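Cable amnesty returns to Heltuneck lounge

Bring your knots, your mystery plugs and a bit of patience

If you've got a drawer at home that won't shut because of all the cables in it, you're in good company, and you've got until the end of next week to do something about it. The Heltuneck lounge is running its cable amnesty again, and I spent yesterday afternoon there with a carrier bag of my own shameful tangles.

The idea is very simple. You bring in whatever leads, chargers and extension cords you've been hoarding, you sit down at one of the big tables and you sort them out. Anything you still need goes home with you, coiled and labelled. Anything you don't goes into the crates by the door, where it's either passed on to someone who's short of one or sent off for recycling.

Last December's session brought in over 700 leads, and Hacer Taşdemir, who organises it, told me she was still finding homes for them in spring. This time she's hoping for 1000. "People think they've got three or four spare," she said. "Then they open the drawer."

I was one of those people! I'd packed what I thought was a modest collection, and when I tipped it out there were four phone chargers, a lead for a printer I got rid of years ago and something long and grey that none of us could put a name to. Iason Zervas, who used to repair radios and now seems to enjoy this sort of thing far too much, had a good look at it and guessed at an old answering machine. Into the crate it went.

He also put me right on coiling. I've always wrapped mine round my elbow, which he says puts a twist in the cable every time you go round. You're meant to make a loose loop in one hand, then turn the next one under, and carry on like that to the end. It took me a good few goes to get the hang of it (and I was at home in bed before I realised I'd been doing the under loop backwards), but the ones I managed do lie beautifully flat.

As for knots, his advice is to find an end first and leave the middle alone. Pulling hard on a tangle only makes it tighter, so you open the loops up wide, keep hold of the plug and work it back through the way it came. It's oddly soothing. I'd put my tea down to do one lead and by the time I looked up again it was stone cold.

The lounge is halfway through its own sort-out too, so expect to find some of the furniture in odd places while you're there. Bianka Hajdu on the bar says drinks are being served as normal, and the cheese scones are back, which was enough for me.

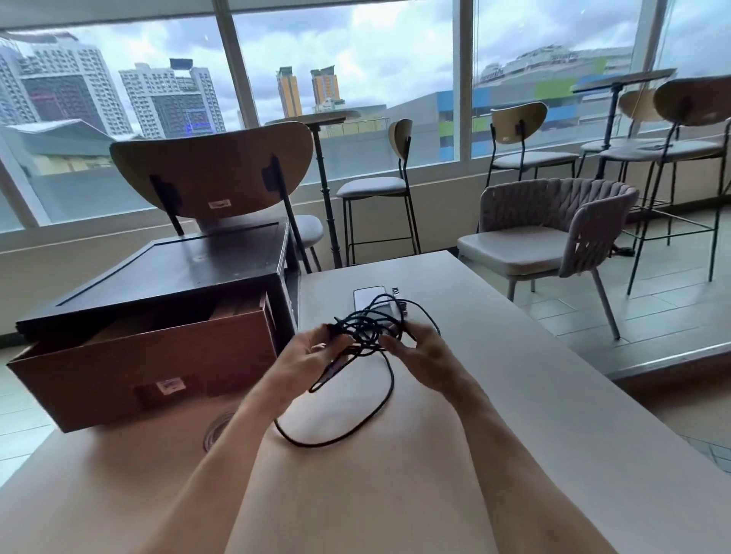
Words and picture: Kyriaki Giannakopoulos
29 May 2026

A long black cable like this one is the sort that gives people the most bother, with coil lying over coil and the little plug end to keep track of while both hands are busy. I'd happily have cut mine up with the scissors. Hacer wouldn't hear of it, and she's got a point, as a long lead is what people ask her for most.

Do keep an eye on your phone if you're working at the same table, by the way. I lost mine under a heap of cords and had to get someone to ring it.

The amnesty is open every day until next Friday, from 12 noon until the bar closes, and you don't need to book. It's free, though there's a jar for donations towards the labels and the ties. Please don't bring batteries, light bulbs or anything with a bare wire showing, as they haven't got anywhere safe to put them. If you've got a really big load, have a word with Tamás Dobos at the lounge beforehand and he'll find you a table to yourself.

I'm going back on Monday with the box from under the stairs.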